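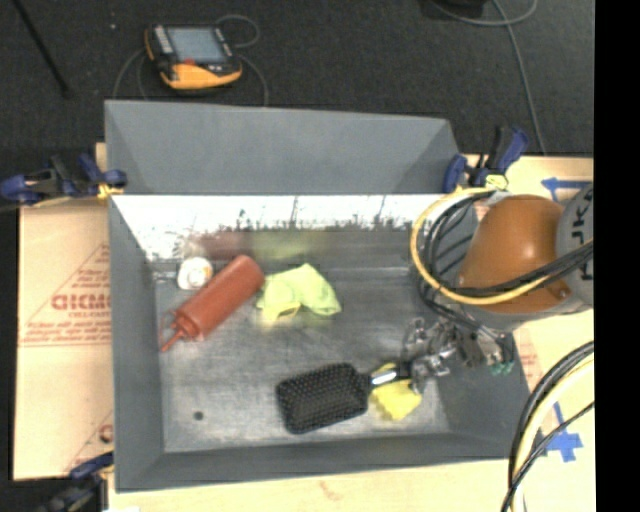 We're at 116 recorded picks for the bin task as of this afternoon. The goal is 200 before we retrain, so I'm going to post a few notes on how we're collecting them.

The job is simple to say. One object at a time, the arm reaches into a gray bin, picks it up and moves it out. Each pick gets saved with the camera video, the joint positions and a yes or no for success.

We keep five household objects in the bin per round. The current set includes a red squeeze bottle, a lime-green cloth and a black paddle hairbrush. We swap the set out after every 40 picks.

Objects get dropped in by hand and we leave them how they land. Early on I was placing them neatly without noticing, and the model got good at neat bins. Lakmal Nanayakkara spotted it when he went through the August recordings.

If one thing ends up partly under another, it stays that way. Those picks take longer and fail more often, and we were short on them.

The hairbrush is the hardest for us. With the bristles up, the only good grasp is the handle, and the handle is short. Our first model kept going for the middle of the head.

The cloth is the opposite - almost any grasp works, so its examples don't teach much on their own. We now ask for a different fold or corner each time.

We keep the failed picks. They get a label and a one-line note (slipped, missed, picked two). Vasanthi Wickramasinghe does the labels the next morning, so whoever ran the arm isn't grading their own work.

One practical thing: clamp everything. At the Kasdale site the bin crept a little on every contact, and we threw out 30 recordings before anyone checked its position against the first one.

Someone asked about the shiny metal inside the bin. Yes, it reflects the objects, and yes, the model sometimes reached for a reflection. We thought about painting it. We're leaving it alone for now, as the bins at Gokness are shiny too.

Next up is another object set, then the retrain. I'll post the success numbers per object when I have them.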